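After Dark in Jiladmont: The Rise of the Late Supper

Restaurants along the old canal are keeping their kitchens open later, and diners have responded.

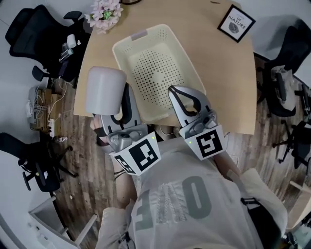
A Second Seating

Until last April, most kitchens in Jiladmont took their final orders at nine in the evening. Several now serve until midnight on weekends, with shorter menus written for guests coming from the theater or the end of a hospital shift.

Rastogi, the long-established dining room on the north bank, was the first to make the change. Its late menu lists 6 dishes, among them a black lentil stew, charred cabbage with mustard, and a rice pudding scented with bay. "Guests at that hour want food that arrives quickly and does not ask much of them," said Rajkumari Uniyal, the head chef. The room seats 90, and on Fridays the second seating is usually full.

Noodles and Dumplings

Stomura, a short walk downstream, offers broth noodles at the counter from ten o'clock. Reservations are not accepted. The mushroom broth is recommended, as is the pickled radish, which must be ordered separately.

At Wunby, Solomiia Palamarchuk prepares potato dumplings with browned onions and sour cream. The kitchen served 1057 plates of them in its first month of late hours. A version filled with sour cherries is available until it runs out.

Before You Go

Late menus are offered on Fridays and Saturdays only. Rastogi requires reservations for parties larger than four. The canal footbridge closes at eleven, and guests leaving after that time should use the Mill Street crossing.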